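Folding dark laundry on a loud bed
=====

*Thu 13 January*

I own a lot of dark clothes. I did not plan this. Over the years I bought one navy thing, then another navy thing to go with it, and now laundry day looks like the costume department for a play about submarines.

What follows is how I fold it, on the bed, in 25 minutes if the phone stays in the kitchen and 80 if it doesn't. I wrote an earlier version of this page in December and got mail from people who wanted more detail on the trousers. You know who you are. The trousers are in step 4.

## What you need

- A bed, made. If you're going to fold on top of the covers, the covers have to be flat first.
- A patterned quilt or blanket in light or bright colors. More on this in a second.
- Something stiff to square a pile against. A lap tray is good. So is a big cutting board, provided it has forgotten about the onions.
- Daylight, or the strongest lamp you've got.
- A lint roller. Mine is a Prellico, it was cheap, and the handle falls off if you pull toward yourself.

## Step 1: Put the dark stuff on the bright stuff

For years I folded on a charcoal duvet cover from Nalholm, which looked very grown-up and ate socks. You would pat the bed, feel nothing, and find the sock at bedtime with your foot.

A busy quilt fixes that. Black against black is a guessing game, but black against orange flowers and blue swirls has an outline. You can see where the edge of the cloth is and whether you've got a corner or merely a wrinkle posing as one. 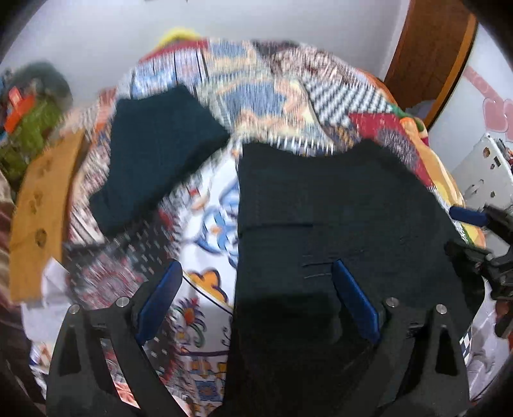 *Black on top of every other color. The edges are easy to find.*

Lay each piece out near the middle of the bed, soft side up if it has a soft side. Leave the finished pieces toward the pillows so you're not folding on top of your own work. Shake everything once before it goes down. One good snap takes out more creases than five minutes of stroking the fabric and hoping.

## Step 2: Sort by thickness, and forget about color

Most folding guides tell you to sort by color. If your laundry contains navy, darker navy, black, and a teal that only admits to being teal by the window, this is an excellent way to lose an afternoon.

Sort by thickness. You want:

1. **Thick and fuzzy**: fleece, felt, heavy knits, small blankets.
2. **Medium**: trousers, sweatshirts, anything with pockets.
3. **Thin**: T-shirts, pajama tops, the good shirt.

Fold in that order. The thick things make the base of the pile, and a pile with a T-shirt at the bottom and a fleece on top will slide off the bed around the time you go to get the hangers.

## Step 3: The fuzzy pieces

Fuzzy cloth grips itself, so it stays folded better than anything else you own. It also collects threads. Run the roller over it now, while it's flat, and do it in one direction. Back and forth just gives the lint a tour.

Then:

1. Find the near edge and pull it toward you until the piece lies flat.
2. Take both near corners and carry them to the far edge. Don't drag. Lift them up and over.
3. Press along the new fold with your forearm.
4. Turn the piece a quarter turn and fold once more.

If there's a seam across the middle, fold along it. Somebody with a sewing machine already measured that for you. If the seam is crooked, still fold along it, and take it up with the manufacturer. (I wrote to Brastska about a throw whose seam wandered like a goat path. They sent me a coupon for another throw.)

Stop at two folds. A third makes a brick that tips over and won't stack with anything.

## Step 4: Trousers, by popular demand

Empty the pockets. Then check the pockets you think you've emptied.

- Hold the trousers up by the waistband and let the legs hang.
- Bring one leg over the other, seams together. If there's a stripe or a visible seam down the leg, line that up and the rest will follow.
- Tuck the crotch point in so you've got a straight line from waist to hem.
- Lay them down, smooth any flap pockets, and make sure the flaps lie flat. A flap folded under will leave a crease that survives an iron, a steamer, and most of a job interview.
- Fold the hems up to just below the waistband, then in half again.

You'll be tempted to fold into thirds because a video told you to. Thirds are lovely if your drawer is the same size as theirs. My dresser is an old Zieliński with shallow drawers and strong opinions, and halves fit.

## Step 5: Build the pile

Put the pile together close to where you're sitting, with the biggest folded pieces underneath. Alternate the folded edges, one to the left and the next to the right, or you'll get a ramp.
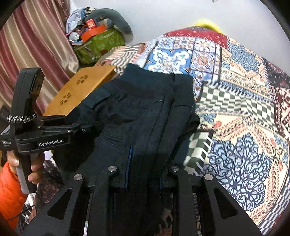
Once you've got several layers, slide the tray or board up against the back of the pile and push gently from the front. Everything squares up at once. Give the top a pat if you like. The pat does nothing, but I've never managed to skip it.

Don't go too high. When you have to hold the pile with your chin to get it across the room, it should have been two piles.

## Step 6: Get it off the bed

I rank this as the hardest step. A neat pile on a bed can live there for days, moving to the chair at night and back in the morning, until you're dressing straight from it and the dresser is decorative.

Set a timer for 30 minutes when you start folding. When it goes off, whatever is folded gets put away, even if there are still things in the basket. The rest can have its own timer.

## Odds and ends

**Can I use a plain white sheet?** Yes, dark clothes will show up fine on it. So will every bit of lint they drop.

**What about socks?** Pair them before anything else, while you still care.

**My quilt is slippery.** Put a bath towel down under the pile.

**Does it matter which way the folds face in the drawer?** Fold toward the front, so you can grab one thing at a time. I've been told this maybe 1000 times and started doing it last winter.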